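PRE-PURCHASE INSPECTION, KITCHEN TASK CELL
Site: Mwakalinga
Date: Thu 26 January
For: equipment budget, Plateo arm vs Sotard arm

Mark each line OK / FIX / N/A. Comments next to it, keep them short.

1. E-stop reachable from both sides of table. OK
2. E-stop cuts gripper as well as arm. FIX. Arm stops, fingers hold. Ask Plateo if thats a setting or a paid option.
3. Table surface clean before run. FIX. Crumbs all over the right side again. Add a tray or a hand vac to the budget, cheap either way.
4. Hot surface marking visible on toaster. OK, red triangle on top, leave it uncovered.
5. Finger pads rated for heat. FIX. No rating on the quote. Do not sign until we have it in writing.
6. Clearance, fingers to slot divider. Tight. Narrower fingers are a seperate line on the Sotard quote, want them priced in both.
7. Bolts on gripper plates torqued and marked. OK for torque, no paint marks. FIX
8. Toaster on its own switched outlet. OK
9. Extinguisher within reach, tag in date. OK, due July
10. Spare fingers on shelf. FIX. Zero. Budget 3 sets.
11. Cell guarding. N/A at this speed, recheck if we go faster

Money: 3,618 left in this years line. Guarding not in that. Clidisora wants 20 percent down on any order, lead time 7 weeks, so a late yes means no arm before summer.

Hold both quotes till 2 and 5 are closed. Bread slices are the hardest item on the task list so base the finger choice on those, not on the cups.

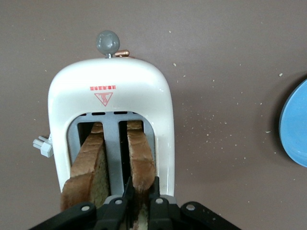 Clidisora wrote back that the deposit can wait until the heat rating is in, but the 7 weeks only start once it's paid.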